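Hand-held gripper trial: frequently asked questions

Last updated February 2024

Is this a product test?
No. We compared two hand-held grippers, one from Lirnia and one from Zutex, to decide which to use for recording household tasks. We paid for both. Neither firm saw this page before it went up.

What did you try them on?
Mostly soft things in home kitchens: cloths, bags, crumpled garments. Makers like to show their jaws closing on a wooden cube, and we have yet to meet a gripper that can't manage a cube.

Do ridged rubber pads make a difference?
Less than the sales sheet suggests. Ridges help on a thick fold of fabric. On thin cloth laid over more cloth, the usual fault is picking up both layers, and no pad pattern we tried cured that. How steeply you bring the jaws in mattered more.

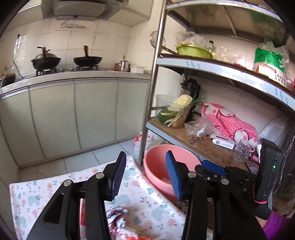 Ruth Castaño wrote to say that we were being unfair to the pads, as her own set only began to grip well after a good deal of use, and that anyone judging them fresh from the packet would mark them down. She may be right. We would like to see that measured before we repeat it as advice.

How many attempts did you make?
161 in all, of which 80 were with the Zutex. That is enough to spot a bad habit in a gripper and too few to crown a winner. Please don't quote us as having done so.

Is the camera view good enough?
For large items, yes. Close to the table the jaws hide part of what you are reaching for, and a wider lens only moves the problem – you see more room and less detail.

Will results carry over to a robot arm?
That is the claim. We have mounted the Lirnia jaws on a Vorumau arm for 2 short sessions and would not bet on it yet. A person corrects a poor approach without noticing. The arm doesn't.

Why is the Lambrechts controller missing?
It dropped its connection 5 times during set-up and we sent it back. A replacement is due in April.

Can I have the raw recordings?
Not at present. They were made in people's homes, and we only have permission to use them ourselves.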